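We use cookies to improve your experience. By continuing to browse you accept our cookie policy.

Triken Tendano picking package: review

The Tendano is a two-armed picking package for greengrocers and small supermarkets. Triken sells it with the hands, the picking software and two site visits. We ran it on a mock produce aisle at Plernen, with the standard settings first and our own afterwards. 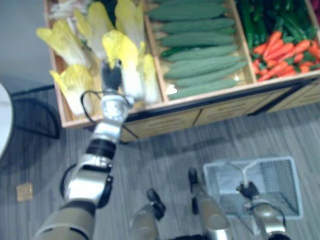

Reach is the Tendano's best feature. The arms are long enough to work a waist-high bin and a basket at floor level without moving the base much. It can have one hand at the yellow-leafed heads in the left compartment and the other on the handle of a basket down on the carpet. Cheaper units we have tried need a stand for the basket -- one more thing to trip over.

Setup took around 20 minutes per bin. You name each compartment, mark its edges on the tablet and save. The tablet app is slow and logged us out twice.

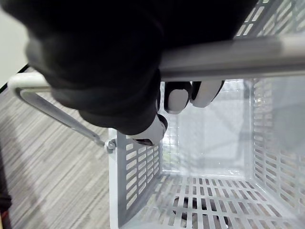
The basket routine is separate from the picking routine and has to be loaded on its own. I would like to see them merged. Switching is four taps, and the manual only lists three of them.

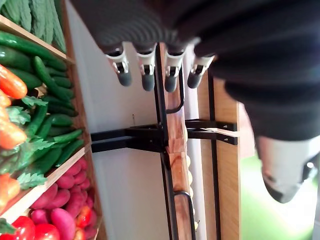 Gwen Tallis
Equipment reviewer
11/10/23

Long, thin vegetables are harder work than round ones. Beans need the slow setting, and the default grip force is too high for tomatoes. Both can be changed under Hand > Advanced.

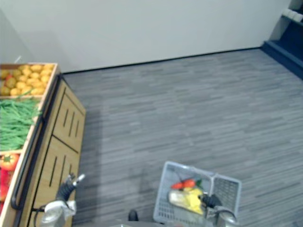
Support is by email only on the base plan. Replies were polite but took a couple of days. The Ikonen package costs more and includes phone support, though its arms are shorter. For a shop with low bins I would still take the Tendano, with the extended warranty.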